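We use cookies to keep this site working and to see which pages get read. By continuing you accept our cookie policy. Accept | Settings

How to find and fix a gripper collision on a two-arm picking cell

Casden Support Notes
Last updated 7/28/25

This page covers one fault: a gripper finger touches a rack, tray or basket during a pick, the arm stops, and the cell reports a contact stop on restart. It was written for the Stedadent two-arm cell running the Kong motion controller, but most of the steps apply to any setup where two arms share one table.

The case we use throughout happened in February. The cell was sorting fruit into a basket. The right arm came down to a rack for a pick, one finger caught the lip of a shelf, and the controller stopped both arms. The operator cleared the fault and pressed resume. The arm then tried to finish the same move from where it was, pushed the rack sideways, and stopped again. No one was hurt. The finger was bent enough that it no longer closed flat, and the rack had a crack along one shelf.

The first contact was a small problem. The resume was what did the damage, so we start there.

Step 1. Do not press resume

After a contact stop, the Kong controller holds the last target in memory. Resume sends the arm to that target by the shortest path. If the finger is behind a lip or inside a slot, the shortest path goes through the plastic.

Leave the fault on the screen. Write down the code, which arm reported it, and the joint positions. In our case the code was 315, which the Londilel driver uses for a force limit on the wrist. If you clear the fault first, the joint positions in the log are overwritten at the next move.

Step 2. Make the cell safe

Press the emergency stop and confirm that both arms show the stopped state. The arm that did not report the fault is still part of the cell and can still move when the fault is cleared. If it is holding something, support the load before you open the gripper.

Lock out the cell before you reach over the table. Being behind the far edge is fine for looking. It is not a safe place to reach from, and the arm segments above the table can drop slightly when the brakes are released.

Step 3. Back the finger out by hand

With the cell locked out, look at the finger from the side and work out which way it went in. It has to come out the same way. Then:

Remove the fruit nearest the finger.
Clear your hands and everyone else from the table, take off the lockout, and switch to manual mode at the lowest speed.
Jog the arm straight back along the tool axis, using tool coordinates and not table coordinates.
Stop as soon as the finger is clear, and lock out again before touching anything.

If the finger is wedged and jogging raises the force reading, stop. Unbolt the finger from the gripper and take the container away with the finger still in it. A finger costs less than a wrist sensor.

Step 4. Check the layout against the program

Most contact stops on this cell come from a container that is not where the program thinks it is. Racks and trays slide on a smooth table, and a light basket moves when a gripper takes hold of its rim. A shift too small to notice from the operator station is enough to put a finger on a shelf edge.

Compare the table with the layout file one container at a time. Check the angle as well as the position. A rack that has turned a few degrees will be fine at one end and wrong at the other, and this is why the fault often shows up only on the last item in a row. Use both the wrist camera and the overhead view.
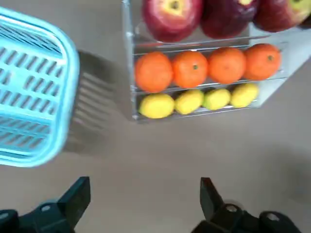

Clear rack and light blue basket from the wrist, then the whole table with both arms.
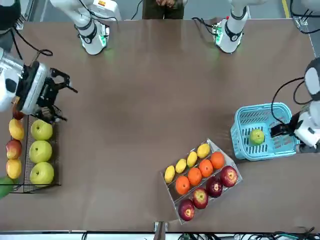
Clear plastic needs extra care. The depth reading often passes through a clear wall and returns the fruit or the table behind it. The planner then treats the wall as open space. In the February case the shelf lip was missing from the collision map altogether, and the path went through it as if it were air.

To fix this, do not rely on the camera for clear containers. Add each one to the map as a solid block, with the outside dimensions measured by hand, and leave the openings only where the fingers need to enter. Wire mesh has a similar problem in a milder form: the wires show up but the gaps between them do not always close. Treat mesh as solid too.

Step 5. Check the finger opening

Fingers that are opened wide need more room on both sides. The program used a single opening for every kind of fruit, set for the largest. On lemons, the fingers were much wider than they had to be, and the outer one came down near the side of the rack.

Set the opening for each item type. We use the item width plus 8 mm on each side. Go smaller only if your position data is good enough to support it.

Step 6. Lower the approach force limit

The wrist limit had been raised during an earlier job and left there. Put it back to the default for all approach moves – the arm has no reason to push on anything until the fingers have closed. Keep a separate limit for the lift.

Also turn off automatic resume for code 315. The setting is on the Recovery page of the Kong controller. Once it is off, the arm has to go through a retract move before it will accept a new target.

Step 7. Test before going back to full speed

Inspect the fingers first. Close them on a flat gauge and look for light between the faces. Replace a bent finger. Do not bend it back, even if it looks straight afterward.

Run the first 2 cycles in manual mode with a hand on the stop. Then run the cell at reduced speed with one arm active and the other parked. Add the second arm last. We ran 700 picks this way before we signed off the change, and checked the container positions at the end of each batch.

If the fault comes back with the layout confirmed and the limits at default, check the wrist sensor zero with the gripper empty. A drifting zero gives the same code with no contact at all – that procedure is on its own page, listed under related pages.

Related pages

Zeroing the wrist force sensor
Replacing gripper fingers
Adding clear containers to the collision map
Londilel driver fault codes
Lockout procedure for two-arm cells
Keeping containers from sliding on the table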